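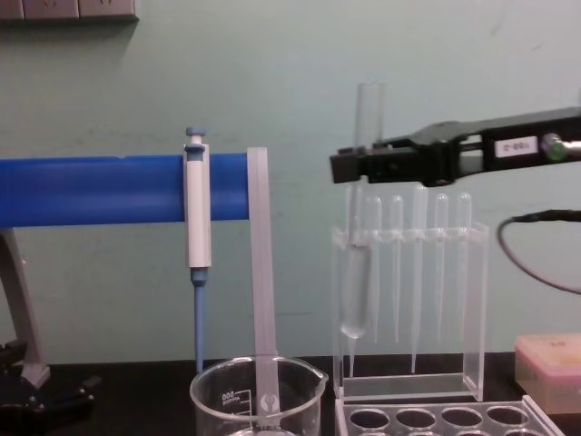 Drop (unit)

The drop is an informal unit of volume, used in medicine, cooking, home chemistry and the sale of liquids in small bottles. It is usually said to equal one twentieth of a milliliter. That figure is a convention. A real drop can be much smaller or much larger, and many printed instructions that count in drops leave out the details that would make the count mean anything.

Definition

There is no drop in the International System of Units. The value of 0.05 milliliters, or 20 drops to the milliliter, is the one most often repeated in household tables. The minim, an older apothecary unit, was brought in partly to replace the drop, and is a little larger in its American form than in its British form. Many conversion charts treat the minim and the drop as the same thing. They are close enough for a cake and should not be trusted for much else.

What sets the size

A liquid hanging from an opening is held up by surface tension and pulled down by its own weight. It lets go when the weight wins. The size of the drop therefore depends on the width and shape of the tip, the surface tension of the liquid and its density. Alcohol has a lower surface tension than water and gives smaller drops from the same tip. A small amount of soap left in a dropper will also shrink them.

Handling matters too. Holding a dropper at a slant changes the part of the tip the liquid hangs from, and squeezing hard tends to give a different drop than squeezing gently. The usual advice to hold the dropper straight up and down is sound, but it makes drops more alike without making them match any standard size.

The link between drop weight and surface tension is often called Tate's law, after Thomas Tate, who published on the subject in 1864. In its simple form the law assumes that the whole hanging drop falls. Part of it stays behind on the tip, and later workers had to add correction factors.

Use in medicine

Eye drops are the most familiar case. The eye can hold only a small amount of extra liquid, and a good share of a typical drop runs down the cheek or into the tear duct. Whether bottles should give smaller drops has been argued for decades. Savings claimed for smaller drops depend heavily on how often users miss the eye, and this is hard to measure outside a clinic.

Infusion sets are on firmer ground. Their packaging states a drop factor, commonly 10, 15 or 20 drops per milliliter, or 60 for microdrip sets. Even so, the factor holds best for watery fluids at moderate flow rates.

Household and commercial use

Flavorings, food dyes, vitamins and scented oils are often sold with directions in drops. The directions may be written for one bottle and copied to another with a different cap. In a small home comparison, the hobby writer Ditte Hjaltadóttir filled a Serkari flavoring bottle and a Bundgaard dye bottle with tap water and weighed 28 drops from each. She reported that the Serkari drops were the heavier ones. The test was run only once per bottle and says nothing about either product with its own contents.

Recipes add a further problem. A "drop" may mean a counted drop, a light shake of the bottle, or simply "not much." Oluf Dalsgaard, a collector of old cookbooks, has argued that writers once kept these meanings apart and that the difference was lost when recipes were shortened for print. He offers four recipes in support, all from one publisher, and the claim is best treated as unproven.

Alternatives

Where the amount matters, volume can be measured with a marked syringe or the liquid can be weighed. Many kitchen scales cannot register a single drop reliably, so weighing a larger number and dividing is the usual method. The result applies to that liquid and that tip only.

See also

Minim
Dash (cooking)
Surface tension
Apothecaries' system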